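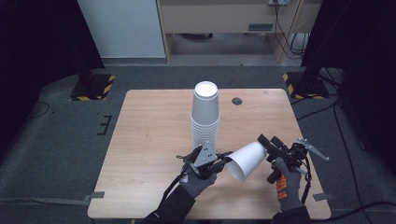 Course Readings / Consumer Economics

Chapter 8: What a Free Thing Costs

October
Mariann Dudás

Most people who write about waste begin with a number so large that it can't be pictured. So many billion of this, so many tons of that, enough to reach the moon. I have never trusted those openings. A number you can't picture is also a number you can't check, and the writer usually knows it. This chapter starts at the other end, with small offices and their supply bills, and it asks a question that sounds too dull for a textbook: when an employer hands out something for free, who pays, and how would you find out?

The usual answer in earlier textbooks goes like this. A good with a price of zero gets overused. People take more than they need, the employer notices, and the employer either raises the price or cuts the supply. It's a tidy story and it may even be true some of the time. But look at how it is normally supported. There is a downward-sloping curve, a point where it meets the axis, and then a sentence about office coffee. The curve is not evidence of anything. It is a drawing of the claim.

8.1 The Walance office

Walance is a payroll firm with 40 employees on one floor. For years it bought paper cups from a supplier called Wesska, along with napkins, stirrers and hand soap, on a single monthly invoice. The office manager did not know what the cups alone cost, and she wasn't careless. Wesska's invoice listed "break room" as one line, and nothing on it told her how much of the total was soap.

Then a new finance director arrived, read an article about cutting waste, and asked for the paper cups to go. Each employee got a ceramic mug with the company name on it. The break room line fell by $176 the next month, and the director reported the whole amount as savings.

Before you read on, write down what else you would want to know.

Students who have done this exercise in my classes tend to ask about the mugs first. They are right to. The mugs were charged to the marketing budget, so they never showed up in the break room line at all. Moving a cost from one account to another is the oldest way there is to save money. You should also ask about the dishwasher, which now ran every evening, and about the people who emptied it. That work was done on salaried time, and salaried time is often treated as if it came out of the tap.

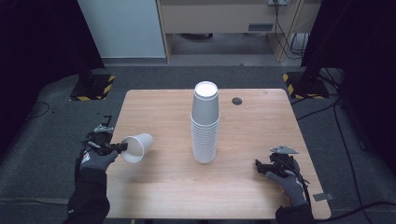 None of this proves the director was wrong. Mugs might well be cheaper over several years, and there are reasons to prefer them that have nothing to do with money. What it shows is that the report could not have told us either way. It compared one month with one other month, left out the main purchase, and gave the difference a name. If the soap order happened to be late that month — and it's fair to ask, because the invoice lumped it in — part of the famous $176 was soap.

8.2 Unit price and its limits

The unit price of a good is the total price divided by the number of units bought. It is printed on shelf tags in grocery stores and it is useful there. You are choosing between two jars of the same thing, and the tag saves you some division.

It is much less useful once the good is part of a routine. Suppose Wesska offers one cup at 8 cents and a thinner one at half that. The thinner cup looks like the bargain. But if it gets too hot to hold, people will slide one cup inside another, and each drink now uses 2 cups. The price per cup has gone down and the price per drink hasn't moved. Sellers quote the first figure. Buyers ought to care about the second.

We will call the second figure the cost per use. It has three parts:

Purchase cost. What was paid for the goods consumed, in whatever account it was recorded.

Handling cost. The time and supplies needed to store, clean, put out and throw away the goods.

Loss. Goods paid for that never did their job, including the ones that were dropped, crushed, or taken home.

Loss is where guesswork gets in. When Fedar, a chain of tutoring centers, looked into its own supply spending, it simply set loss at the same share for every item and moved on. Pencils, cups and printer toner were all assumed to vanish at one rate. Ask yourself whether that can be right. Toner doesn't roll off the table. An assumption like this is often buried in a footnote, and by the time it reaches a slide it has turned into a finding.
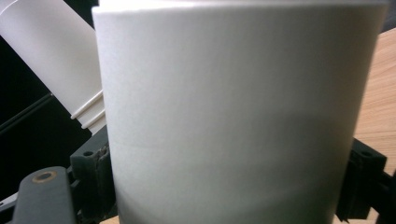

8.3 Who gets asked

Supply studies are mostly done by suppliers. I don't say so to suggest that they lie. Son, a distributor that competes with Wesska, gives its customers a free usage review, and the arithmetic in the ones I have read is fine. The trouble sits further back, in the choice of what to compare. A review from a company that sells cups will compare one cup with another cup. It will not compare cups with mugs, or with asking people to bring their own, or with leaving things as they are.

As you work through the rest of this chapter, keep a list of the options that each study leaves out. You will need it for the first problem set, where you are given an invoice with four combined lines and asked to say which conclusions it can support. Several of them can't be supported at all, and "the data do not say" is an acceptable response if you explain what data would.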